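生活科学概論II 配布資料 第6回
「分ければ資源」は本当か 家庭・職場ごみの分別をめぐる数字の読み方

担当：ダリア・ケーニンシュ(Dalia Ķēniņš)
2018年7月28日改訂

1. 今回の問い

分別は良いことだ、と小学校から教わってきた人がほとんどだと思う。今回はその前提をいったん疑う。分別をやめろという話をするつもりはない。ただ、「分別した量」と「再利用された量」は別の数字であり、広報資料ではこの二つがしばしば同じ欄に並んでいる。前回の宿題で集めてもらったパンフレットにも、定義を書かずに「リサイクル率」とだけ記したものがかなりあった。

2. 用語の確認

回収率：対象となるごみのうち、分別されて集められたものの割合。
再資源化率：集めたもののうち、実際に原料や製品になったものの割合。
残渣：選別や処理の途中ではじかれ、焼却や埋立に回るもの。

重さで測るのか、体積か、個数か。分母に事業系ごみを含むのか。ここが書かれていない数字は、試験の答案で根拠として使わないこと。

3. 事例：Lepik社の職場調査

配布済みの報告書(シーリ・ウイボ著)を使う。事務所に色分けした容器を置き、社員289人にアンケートをとったもので、結論は「容器の色が分別意識を高めた」。図書室で読めるが、結論だけ写してきても点はつけない。

気になる点を挙げておく。
・測ったのは「意識」で、ごみの中身を調べていない。
・調査期間は2月の6日間だけである。物珍しさの効果が消えるほどの長さとは思えない。
・比較対象の階がない。同じ時期に社内メールで呼びかけもしており、色の効果と区別できない。
・回答率100%とある。任意の調査でこの数字が出たら、まず集め方を疑う。上司が回収したのなら、質問に正直に答えた人がどれだけいたか。

4. 容器の色と表示

色や絵記号は言葉の読めない人にも通じる、と教科書は言う。半分は正しい。しかし黄色が何を意味するかは自治体や会社によって違い、転居や転職のたびに覚え直しになる。人がごみを捨てる絵にいたっては、「ここに捨てる」以上のことをほとんど伝えない。何を捨てるのかは、結局文字か慣れに頼っている。

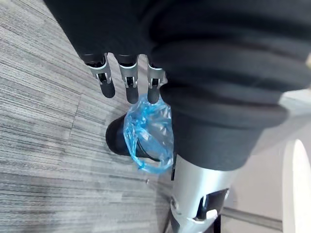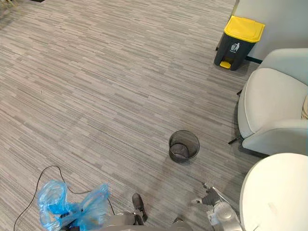
2枚目：黄色い蓋のペダル式ごみ箱。前面に小さな表示がある。

5. 足踏みペダルの「衛生効果」

容器メーカーのカタログでは、手を触れずに開けられることが衛生面の利点とされる。理屈はわかる。ただし、袋を替えるときには誰かが蓋にも縁にも触れる。利用者の手間が減った分を清掃担当者の手間と合わせて考えた資料を、私はまだ見つけていない。見つけた人は持ってきてほしい。

Cinariのカタログにある「菌の付着を大幅に軽減」という一文には、試験方法も比較した製品も載っていない。授業で言う「形容詞による証明」の典型である。

6. 反論も読んでおく

トリーン・ロジーテの論考(資料集の後半)は、この講義の立場を「疑うだけで何も変えない」と批判している。分別の習慣そのものに教育的価値があり、再資源化率だけで評価するのは狭い、という主張である。もっともな部分はあるが、教育的価値をどう測るのかと尋ねると、やはりアンケートに戻ってくる。前節までの批判がどこまで当てはまるか、各自で考えること。

7. 次回までの課題

(1) 自分の住む地域の回収率または再資源化率を一つ探し、分母と分子を書き出す。書かれていなければ「不明」とし、どの資料のどのページを見たかを記す。
(2) Lepik社の調査を、予算を増やさずにやり直すならどう設計するか。A4一枚、図は不要。
(3) 資料集のジナシュ・アドゥグナの章を読む。表の単位が途中で変わっている箇所があるので注意。

提出は授業開始時に紙で。メール添付は受け取らない。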